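Laundry Team Final Report (draft 2)
Satish Rai and Killian Gilbert, Hammont Robotics Club
14 shares | 6 comments

Goal was to get enough folding demos by May to train a small policy on tops. Short sleeves first, pants if there was time. There was not time.

We used the handheld grippers, one per hand, with the tracking plates bolted on top. Person folds, grippers log the motion, no arm needed yet. Killian did most of the folding and Satish ran the laptop and did the labels. We swapped on Monday and the data got worse for a while, so swapping in week one would of been smarter.

Every demo starts the same way. Garment flat, collar away from you, grippers poised above the chest. Then sleeves in, then bottom up to the collar. We wrote this down after the first batch came out with three diffrent fold orders and had to be tossed. 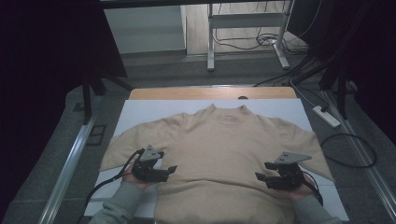
Thin shirts were easy. Knits were slow, the jaws pick up one layer or a whole bunch and you can't really feel which. Closing slower helped. Pinching right at the seam helped more. Cables are still annoying, if you cross your hands they drag on the fabric and pull the fold open.

Numbers: 459 demos kept, 15 thrown out for bad tracking. Most of the bad ones were Satish tilting his wrist too far so the plate turned away. Training ran overnight on the Subramaniam lab machine, crashed at 2,029 steps the first time (disk full, our fault). Second run finished.

Still to do:
- test on the real arm, slot not confirmed
- pants
- shorter cables, ask Killian which ones
- clean up file names before we hand over the drive

Results table goes in once the arm test is done.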